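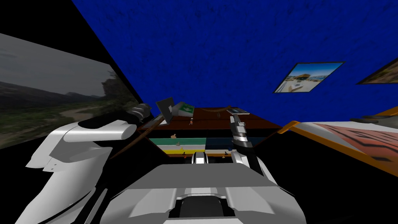 Sandra Whitlock has heard the pitch before. A window that isn't a window, showing hills and a footpath, hung in the break room so that people come back to their desks rested. Her company, Grelusar, paid for 17 of them in July. She was in charge of finding out whether they did any good.

"I wanted them to work," she says. "I'd signed for them."

The seller, Stoltska, had promised less stress and fewer sick days. Whitlock asked where the numbers came from and was sent a two-page summary with 82 people in it, most of them students who had looked at a meadow for three minutes and then filled out a form. "That tells me students like a meadow," she says. "I could have guessed that."

I asked whether she was being a little hard on them. Plenty of people do feel better after looking at something green. She agreed, and then told me about the third floor, where the staff turned their screen off after a week. It was next to the microwave and the birdsong got on everyone's nerves. On the second floor it stayed on, but mostly as a clock, after somebody found the setting for it.

Her colleague Venkatesh Shetty, who joined us late and ate most of the cookies, is kinder about it. He liked the evening view, the one with the lake. "I'd stand there with my coffee," he says. "Did it lower my blood pressure? No idea. It was nice. Can't a thing be nice?"

Whitlock's answer is that it can, at a nice thing's price. The sick days for the summer came in almost the same as the year before, and she won't read anything into that either. One summer is too short, she says, and half the building was on vacation.

What bothers her more is the real window at the end of the hall, which has been painted shut for as long as she has worked there. It looks out on a parking lot and one maple tree. She put in a request to have it fixed and was told there was no money left in the wellness budget.

"So I asked again," she says. The second request went in on 9/29/24. She is still waiting to hear.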